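Pidano Two-Arm Bench Cell
Sold and serviced by Grirnach

The Pidano is a tabletop cell with two arms working over one shared surface. It comes with the Dunatness rule set, which covers reach limits, speed near the other arm and who may be inside the marked area. Rule set last revised November 22, 2025.

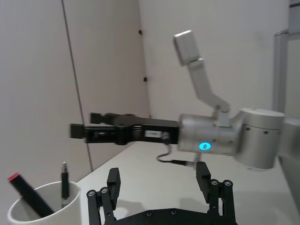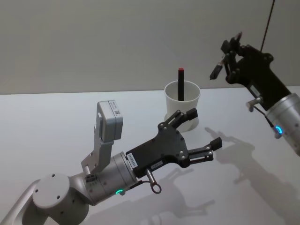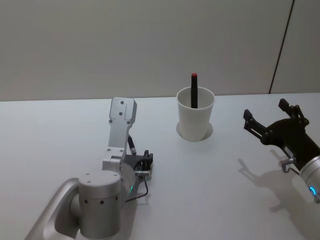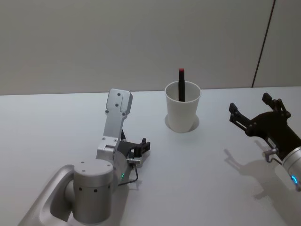 Two arms, one cup with a marker in it.

Do both arms have to be stopped before someone reaches onto the table?

Both arms have to be stopped, including the one that isn't moving. Press stop, wait for the controller to show the hold message, then reach in. Pausing a program does not count as a stop under rule 7. The person who pressed stop is the one who restarts the cell, and the restart goes in the log with their name.

Rule set: 12 rules, printed card included
Log book: 396 entries, refills sold separately
Part no. 1119

Grippers must be checked for loose screws at the start of each shift. Colour-coded finger pads are available on request.

Training bookings: Pierina Mazza
Service and spare parts: Đức Kim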